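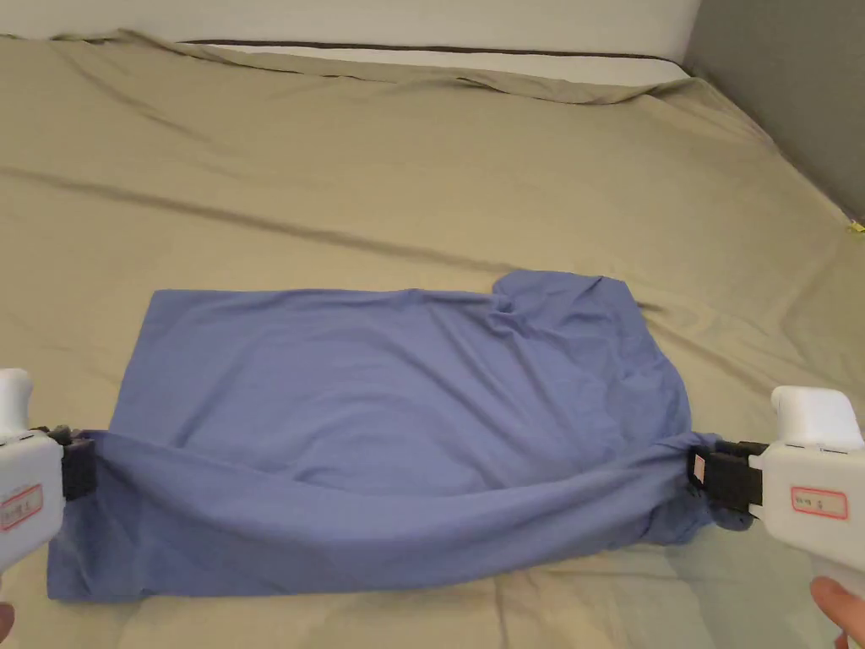
A blue T-shirt on an olive fitted sheet.

Couples wanted: paid study on sharing housework after retirement

Posted November 24, 2021

The Balaskas Center for Family Studies is looking for married and long-term couples to take part in a study on how two people divide the work of a home once one or both of them stop going to a job. The study is called Pronby and is run from our office in Suvell.

Who can take part

Both partners must be 60 or older and must have lived together for at least 10 years. At least one of you must have retired within the last five years. You do not need to be legally married. Both partners have to agree to join - we can't accept one half of a couple. Couples who are seeing a marriage counselor at the moment are not eligible for this round, but may leave their details for a later one.

We have room for 36 couples. An earlier mail survey brought back 1,694 completed forms, and many people wrote in the margins that the arguments they had at home were over small things: the thermostat, the dishwasher, who calls the plumber. Pronby follows up on those comments in more detail.

What you will do

Each partner keeps a short diary for two weeks. It takes ten minutes in the evening. You write down which chores you did, which ones you expected the other person to do, and any disagreement that came up. Please do not read each other's diaries during that time.

After the diaries are in, we interview you twice, once separately and once together. Each interview lasts an hour. You can come to Suvell or do it by phone. Interviews are recorded and typed up with names removed. You may skip any question and you may leave the study at any point.

Payment

Each couple receives $150 by check after the second interview. Couples who finish only the diaries receive $60. Parking in Suvell is free and we repay bus fares if you keep the ticket.

How to apply

Call the center's front desk on weekday mornings and ask for the Pronby form, or pick one up at the Flultusia branch library, next to the large-print shelves. Fill in one form per couple, with both signatures. Forms without a daytime phone number will be returned.

We read applications in the order they arrive and will answer everyone by mail, including couples we can't place. If your address is going to change over the winter, write the new one on the back.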